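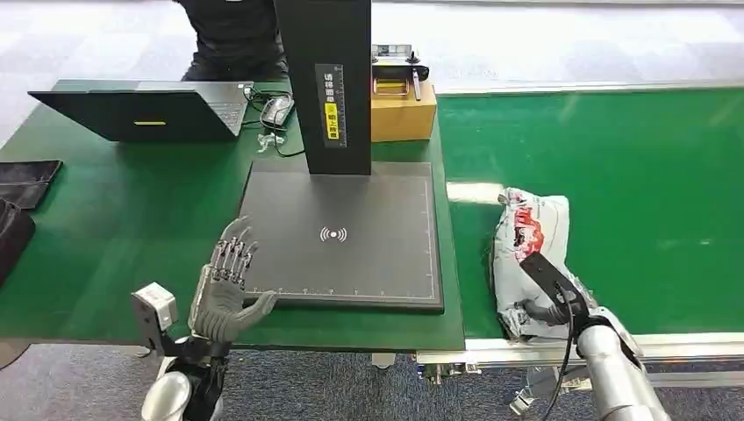

Budgeting for a second packing bench: five-finger hand, or two simple grippers?

Started by Waaka

Waaka
28 June 2025
Hello all. I am preparing the equipment request for our returns bench and I would like to hear from people who have already paid for such things. English is not my first language, so please ask if something is unclear.

We handle small soft parcels, mostly plastic bags with clothing accessories or snacks inside. They come by a short belt next to the bench, somebody takes them off, puts them under a document camera on a stand, and the picture goes to a laptop. About 400 parcels in a normal shift. My manager agrees to a two-arm robot, and now the question is what to put on the ends of the arms.

Option A is a parallel gripper on one arm and an articulated hand on the other. Option B is parallel grippers on both. The price difference is bigger than I expected, and I must defend it in writing. What would you choose, and what did you forget to budget the first time?

Zulham
Option B. For bags on a belt, two flat fingers are enough. You press down, you close, you lift. I have spent too much of my life waiting for a spare finger joint to arrive from overseas.

If you want to spend the difference, spend it on the belt. Ours was glossy and the overhead lights made bright stripes on it, and the vision software was confused by them every afternoon. A matte belt and a light shade cost us less than one repair of the hand.

Lachlan Tomoana
I don't agree with Zulham, or I agree only for the belt side. On the bench side there are other jobs. Somebody has to turn the bag so the label faces up, flatten the wrinkles, and sometimes open a fabric pouch. With one gripper holding and a hand smoothing, we could do most of it. With two grippers the bag was always folding in the wrong place.

Waaka, do you need to read the label every time, or only when the barcode scan fails? It changes the answer completely.

Waaka
Every time. The customer pays for a picture of the front side, and it has to be flat enough to read.

Zulham
Then build a small plate with a slope and a soft roller. It is a mechanical problem and you are buying fingers for it.

Lachlan Tomoana
A roller works if all the bags have the same size. Do they?

Waaka
No, unfortunately. Some are like an envelope and some are like a small pillow.

Hemi Sutcliffe
I do the purchasing for a site with a similar bench, so only money from me. These are the lines missing from almost every request that comes to my desk:

Spare fingertips. The rubber ones wear, and the supplier counts them as consumables, so the warranty doesn't help.
Cable management. Loose cables on the bench between laptop, mouse and camera stand are fine for a person. An arm will catch them in the first month. I put in 2,000 for trays, clips and an electrician.
A fixed place for the camera stand. If somebody moves it, you calibrate again, and those hours are also money.
Training for 2 people, never for one. The one will go on leave.

About hand or gripper I have no strong opinion. But please ask if you can rent the hand first. We rented from Skirent before we bought, and the fee was taken off the final price. The contract took long to arrive — we asked in April and signed many weeks later.

Waaka
Thank you Hemi, this is very useful. I had fingertips but not the cables, and nothing for calibration. Is the rental possible without the arm? We already have an offer for the arms from Rornia.

Hemi Sutcliffe
For us yes, but check the mounting flange and who pays for the adapter. Get it in the offer in writing.

Zulham
Renting I can support. Still, run the test with real bags, 40 at least, and include the ugly ones. The sample bags in a sales demo are always stiff and full.

Lachlan Tomoana
Agree with this part. And do the same bags with two grippers on the same day, so your manager can compare.

Waaka
Good, I will write it in this way: arms now, one parallel gripper now, second side as a rental with a test of both types. The matte belt goes as a separate line, because I think it will be refused and I don't want it to pull down the rest.

Zulham
Put the belt first. You will be sorry about the belt.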